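I have been meaning to write about the label printer for weeks, and here we are in January with the kettle on and no more excuses.

We have 3,715 items in the back room at Cisirstead, and until last fall every one had a handwritten tag (mostly in Kulap's lovely but unreadable script). So I bought a Phromma thermal printer, the small one, and I am so pleased with it! It takes rolls of 1,000 labels, and I got through the first roll in 19 days, reprints and all. 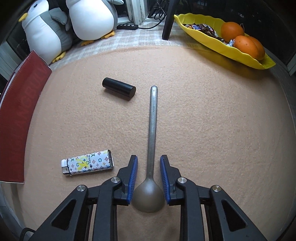
Dull gray spoon, long thin handle

My one grumble is the darkness setting. It comes set at 6, and the thin bars bled together until the scanner just sat there blinking at me. Two notches down and it reads every time – even on the curved bits of a jar. Do clean the head when you change rolls, too.

Next month I'll try the bigger labels, if Pichit ever gives me back the spare roll.

3 comments

Ieva Vaher: Does it smudge in a warm room? Mine went gray by the window.

Kamrul Sikder: Try the top-coated labels, Ieva. They cost more but they last.

Ieva Vaher: Thank you, ordering some tonight.

Shared 6 times

Back to top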